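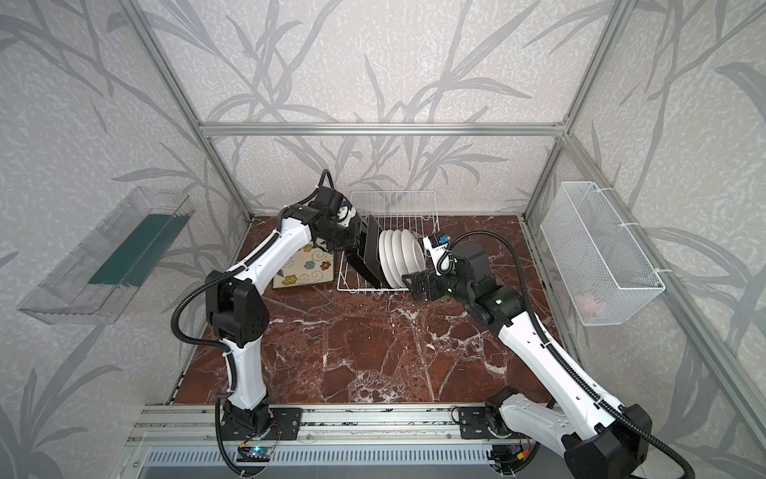
Pratos brancos na vertical, num escorredor de arame.

COMUNICADO DE IMPRENSA

Skostetti questiona a entrega do atendimento municipal de Femthorpe à Wundura e pede o adiamento da votação final

A associação cívica Skostetti tomou conhecimento, pela leitura da ordem de trabalhos e não por qualquer contacto da autarquia, de que o conselho municipal de Femthorpe aprovou em fevereiro, na generalidade, a passagem do balcão de atendimento ao público para a empresa Wundura. A votação final está prevista para a próxima sessão ordinária. A associação pede que seja adiada até serem conhecidos os documentos em que a decisão diz assentar.

O conselho afirma que a mudança vai "modernizar a relação com o munícipe". A Skostetti leu a proposta duas vezes à procura do que isso quer dizer e ficou com dúvidas. O texto fala de proximidade, mas fecha o balcão de Sheehan, que serve 1000 habitantes, muitos deles sem transporte próprio. Fala também de eficiência e não indica quantos processos são hoje tratados, em quanto tempo e a que custo. Sem esses números não se percebe com que base alguém poderá dizer, daqui a um ano, que o serviço melhorou.

"Dizem-nos que vai ficar mais barato. Pode ser que fique. Gostávamos de ver a conta", afirma Lieselotte Wegener, presidente da direção da Skostetti. "A única estimativa de poupança que encontrámos está num anexo da própria Wundura, que é quem vai receber o contrato. Ninguém na câmara nos soube dizer se foi verificada."

O anexo em causa tem cinco páginas. Duas são dedicadas à apresentação da empresa. A poupança anunciada parte do princípio de que a maioria dos munícipes deixará de ir ao balcão e passará a tratar dos assuntos por via eletrónica, pressuposto para o qual não é apresentada qualquer fonte. Para quem não o fizer, está previsto um atendimento itinerante cujo horário será "definido oportunamente". A mesma expressão aparece na proposta a respeito das taxas, da formação do pessoal e do arquivo em papel.

Há ainda a questão dos prazos. A consulta pública durou 30 dias, como manda o regulamento, mas o anexo financeiro só foi colocado à disposição dos interessados quando metade desse tempo já tinha passado, e apenas para leitura presencial na sede do conselho, até às 16h00. Quem trabalha dificilmente lá chegou. A Skostetti pediu uma cópia por escrito e recebeu como resposta que o pedido estava a ser analisado – resposta que, à data deste comunicado, continua a ser a única.

Apesar disso, a petição contra o encerramento do balcão de Sheehan reuniu 3000 assinaturas, entregues na secretaria do conselho. O executivo agradeceu "o contributo" e manteve a proposta sem alterar uma vírgula.

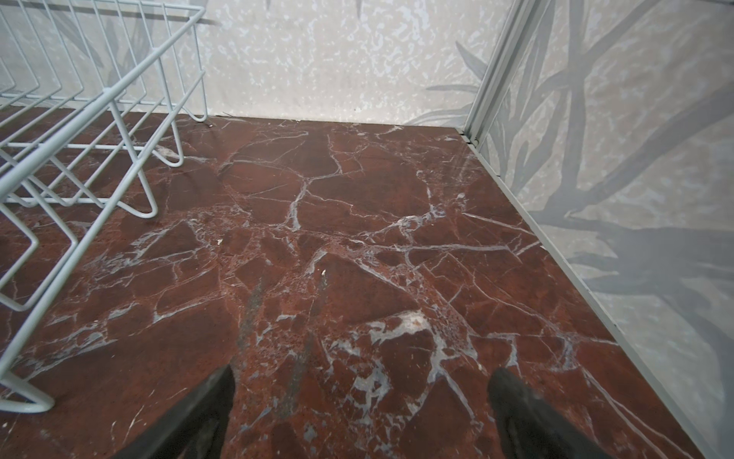

O vereador Rüdiger Schmieder, responsável pelo pelouro da administração, declarou em sessão que os receios da população resultam de "falta de informação". A Skostetti concorda com o diagnóstico e recorda que a informação em falta se encontra no gabinete do vereador. Na mesma intervenção, Rüdiger Schmieder garantiu que nenhum funcionário perderá o lugar. A garantia não consta da proposta nem da minuta de contrato, onde se lê apenas que o pessoal afeto ao balcão será "objeto de reafetação sempre que possível".

A minuta merece outros reparos. O contrato renova-se automaticamente no fim do primeiro período, salvo denúncia com antecedência que o documento deixa em branco. As penalizações por incumprimento dependem de indicadores de qualidade que serão propostos pela Wundura depois da assinatura. Os dados pessoais dos munícipes passam a ser tratados pela empresa, com um parágrafo sobre confidencialidade e nenhum sobre o que lhes acontece se o contrato terminar.

"Não temos nada contra a empresa, que faz o que qualquer empresa faria com uma minuta destas à frente", diz Lieselotte Wegener. "O que nos custa a entender é que o conselho a tenha aceitado. Se alguém me trouxesse um contrato com os prazos em branco, eu não o assinava, e imagino que o senhor vereador também não, em casa dele."

A associação admite que o atendimento atual funciona mal em vários aspetos. As filas de manhã são conhecidas, o sistema de marcações está parado há meses e o balcão de Sheehan fecha à hora de almoço sem aviso quando falta alguém. São problemas antigos, para os quais a Skostetti apresentou sugestões em duas ocasiões, sem resposta. Custa a crer que a entrega do serviço a terceiros seja a primeira solução a estudar, quando as outras nem chegaram a ser discutidas.

Assim, a Skostetti solicita ao conselho municipal de Femthorpe:

– o adiamento da votação final até à publicação integral do anexo financeiro e da minuta de contrato;

– uma verificação independente da poupança anunciada, paga e encomendada pelo conselho;

– a inclusão no contrato, por escrito, das garantias dadas oralmente aos funcionários;

– uma sessão pública em Sheehan, em horário pós-laboral, com a presença do vereador do pelouro.

O pedido seguiu por carta registada para a presidência do conselho. Caso a votação se mantenha, a associação pedirá a palavra no período reservado ao público e entregará as suas objeções para ficarem em ata.

Sobre a Skostetti

A Skostetti é uma associação cívica sem filiação partidária que acompanha as sessões do conselho municipal de Femthorpe e publica resumos das deliberações. É financiada pelas quotas dos associados.

Contacto para a imprensa: Lieselotte Wegener, direção da Skostetti, Femthorpe. Pedidos de entrevista atendidos nos dias úteis, a partir das 17h00.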